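The quiet tyranny of the small plate

At some point in the last decade, dinner stopped being a thing you were given and became a thing you negotiated. You sit down, you are asked whether you have eaten with us before, and you are told, gravely, that the dishes are designed for sharing. They will come out as and when they are ready. As and when, in my experience, means the potatoes first and the fish while you are in the loo.

I went to Birik, a narrow room behind the station, with three hungry friends and an open mind. The menu had 20 things on it and we were advised to order most of them. The croquettes came in a portion of three. There were four of us. I have seen marriages run on less diplomacy than it took to divide that third croquette, and in the end it went cold while everyone insisted they were fine.

Brolico, across the river, has at least thought about the sums. You say how many are eating and the plates arrive to match, which sounds like a small mercy until you have lived without it. The lamb was very good. The bread was extra, and so, in a way, was the table, as we had it for 2 hours and were reminded of this twice.

The odd thing is that we all know how to share food. We do it at home every night, with one big pan, a spoon and a mild argument over the crispy bits. No one explains the concept. No one kneels.

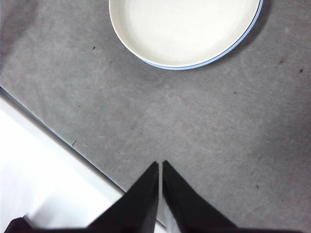
The case for your own bowl

Which brings me to Unnithan, where I had lunch by myself and was happier than I have been in months. You order one thing. It comes in one bowl. It is yours -- all of it, down to the last spoonful of dal -- and if you want to eat it in the wrong order, that is between you and the pickle.

The place seats very few people and takes no bookings, so there is a queue, and the queue is cross. But it moves. People who are eating their own lunch do not linger over who might like the last of it.

Stavent, which opens in March in the old bank, promises "a conversation between plates". It has 200 seats and, I am told, a very long list of snacks. I will go, of course. I will order too little, then too much, and I shall be guarding the croquettes.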